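Drukitz Worktop Cover, Matt White

Product code: 329
Made by Vinside
Category: Table and bench protection

Overview

The Drukitz is a flexible cover for flat tables, desks and light-duty benches. It is supplied on a roll and cut to length before dispatch. The cover lies flat under its own weight and needs no glue, clips or tape in normal use. It can be lifted, cleaned and put back as often as required.

The top face is matt white with no printed grid or logo. The underside has a fine grip texture that resists sliding on varnished, painted or laminated tables. Both faces may be wiped with a damp cloth.

Specification

Width: 600 mm
Thickness: 2 mm
Length: cut to order, in whole metres
Colour: white (Posia grey available in the same width)
Finish: matt top face, textured underside
Cut edges: square, unsealed
Suitable for: indoor use only

Fitting

Clear the table and remove dust and crumbs. Grit trapped under the cover will show as small raised points and may scratch a soft varnish. Unroll the cover with the textured side down and leave it for 4 hours at room temperature. Any curl at the ends should drop in that time. If it does not, roll the end loosely the other way for a few minutes and lay it down again.

Trim with a sharp knife and a steel rule. Make two or three light passes instead of one heavy cut. Scissors are adequate for short cuts but tend to leave a wavy edge on anything longer than a hand's width. Corners can be rounded with the Paisan corner template, sold separately.

For tables wider than a single roll, lay two lengths side by side with the factory edges meeting in the middle. Do not overlap them. The joint remains visible, and liquids will pass through it.

Edges and overhang

The cover may be cut flush with the table or a little short of it. A flush cut protects the full top but leaves the cover's edge exposed to sleeves and bags, which can lift it over time. Cutting short is the usual choice for desks.

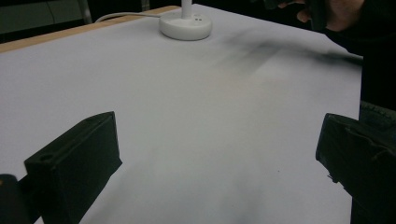
Colour choice depends mainly on the lighting and on the work being done. White gives a clear background for small dark parts, thread and pencil marks, and makes spills easy to find. Against light wood the contrast is strong, as along the thin tan edge of the table in the photograph, and a crooked cut will be noticed sooner than it would be in grey. A matt white surface also takes on the tone of the light above it – the bluish-grey cast in the foreground is typical. Where colours have to be matched by eye, check the lamp before blaming the cover.

Care

Wipe with warm water and a little washing-up liquid. Dry before rolling. Ballpoint ink should be removed the same day. Do not use bleach, thinners or scouring powder. Hot pans, irons and soldering tools must not be placed directly on the surface.

Store rolled, top face outwards, away from radiators. Folding leaves a permanent crease.

Ordering

Enter the length required in whole metres. Cut lengths cannot be returned unless faulty. Samples in white and grey are available on request – please quote the product code.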